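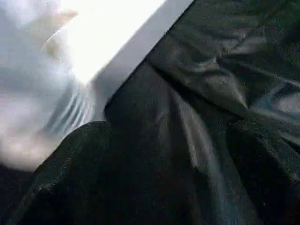

Figure 17. Wrist camera view, dark fabric against a white edge.

4.3 Recording dark garments

Dark cloth is where most Elturow sets go wrong. The arm moves as it always does, the operator feels fine about it, and the learner is handed two dozen clips of a black cloud. Read this section before you record, or read it afterward in a worse mood.

Figure 17 shows what the wrist camera has to work with at close range. The folds show up only where they catch a little light, and the bright area beyond the white edge has washed out completely. A view like this is usable. The ridges can be told apart, and the straight edge gives the learner something to line up with.

Before you start

1. Finish wrist camera calibration (section 3.2). If you skipped it, go back. We'll wait.

2. On the Gratdale console, open Session > New and choose the task "Cloth, dark". The plain "Cloth" task sets exposure for towels and will turn a black jacket into a hole.

3. Lock the exposure. Left on automatic, it shifts each time the wrist swings past something white, and the same fold will come out in several different shades within one clip.

4. Check the live view at the start pose. You should be able to follow at least one fold from end to end. If you can't, raise the lamp or turn the garment until you can.

Note: Do not try to rescue the bright area. Bringing it back costs you the folds, and the folds are what you came for.

Recording

5. Bunch the garment by hand and let it drop. Do not arrange it. People arrange cloth very nicely, and the learner then expects nicely arranged cloth for the rest of its life.

6. Press Record and wait for the tone. Motion before the tone is not saved, however good it was.

7. Guide the arm to the grasp point with the hand controller. Slow down for the last stretch, when the cloth fills most of the view.

8. Close, lift, hold for 2 seconds, and release. Press Stop.

9. Mark the clip Good, Missed or Discard. A missed grasp is a perfectly respectable example and should be marked Missed. Discard is for clips with a fault in the recording – a dropped signal, a sleeve of your own in the way – and has no setting for embarrassment.

10. Drop the garment again and repeat. A full set is 100 clips. Take a break after every 24, at which point most operators have begun to make the same grasp over and over without noticing.

Caution: Keep your free hand out of the work area while the arm is live. A Pfister gripper does not know a cuff from a wrist.

Caution: Loose drawstrings can wind into the finger joints. Remove them or tuck them in before step 5.

Checking the set

11. Open Review and play the clips at double speed. Look for stretches where the view goes flat black and stays that way. Trim these if they fall at the end of a clip. If they fall in the middle, discard the clip.

12. Upload to the Stamstead server with the lamp position filled in. The field is marked optional. Fill it in.

If the upload stalls, see section 6.1.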